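Zullon Two-Arm Home Helper - hire and sale

I run the hire side at Pamance, and the question I get most is some version of "so can it do the housework yet?" My answer is a bit. The Zullon is the best of the chore robots we've had in, and I'm fond of it, but I'd sooner you knew what you were paying for.

Picking things up is where it's come on the most. Cups, soft toys, socks, the odd shoe - it'll clear those from a table or a chair seat and put them in a box, and it's quite gentle about it (we've not lost a mug since November!). Folding is slow. Wiping down is fine on a flat top and hopeless around taps.

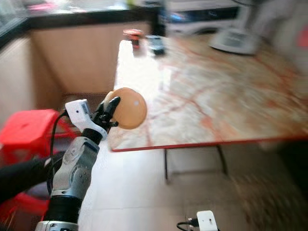
Grip is what decides whether a machine like this is any use in a kitchen. Two-pronged pincers are all right for boxes but they hate anything round, so the Zullon comes with the Stikuvau fingered hand as standard. A smooth ball like the orange one is a good test of it, with no handle and no edge to hook on to, and the jointed fingers have to press in against the side. If you've got fruit bowls or children, you'll want that hand.

What it won't do: stairs, hot pans, or anything in a cupboard with a child lock. The Imrie software update added 43 household objects to the ones it knows out of the box, and you can teach it your own, though set aside an afternoon for that.

Battery life: 6 hours
Hand: Stikuvau, fingered
Software: Imrie, updates included
Weekly hire: £279
Refundable deposit: £2000

Delivery and a first set-up visit are in the price. Have a clear patch of floor ready and a socket nearby, and please measure your doorways before you book - we've had to turn round on the drive more than once.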